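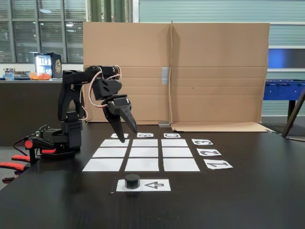 Haklow Grid Layouts
Data card, revised March

Summary

Haklow is a set of tabletop layouts built on a three-by-three grid of blank white paper cells. Columns are lettered A to C and rows are numbered 1 to 3, so every cell has a two-character address such as B2. The set holds 2455 records. Each record lists a start cell, an end cell and the labels in use.

Physical layout

Cells: nine plain white paper rectangles on a dark tabletop, with narrow gaps between them. The cells carry no printing.
Column labels: small white cards with black letters, placed along one side of the grid.
Row labels: white cards with large black numerals, one per row, placed along an adjoining side.

Label orientation is not fixed. A letter may be upside down or sideways relative to the viewer, and numerals may face the far side of the table. Addresses follow the character on the card, whichever way it is turned. Do not infer row order from distance to the viewer.

Fields

layout_id: integer, unique within the set
start_cell: A1 to C3
end_cell: A1 to C3, may equal start_cell
label_turn: quarter turns for each card, 0 to 3
notes: free text, often empty

Splits

train: 2116
test: 283
held back: 56

The held-back records were entered by hand at Rovstead and use a different notes style. They should not be merged with train.

Known issues

Perspective narrows the far row. Cell sizes measured in pixels are not comparable between rows.
A label can be partly hidden. Where a letter could not be read with confidence, its turn is recorded as -1.
Older files from Trusia spell the column field "colour_col". The loader accepts both names.

Licence

Free for non-commercial use. Cite as Seyoum, Haklow Grid Layouts.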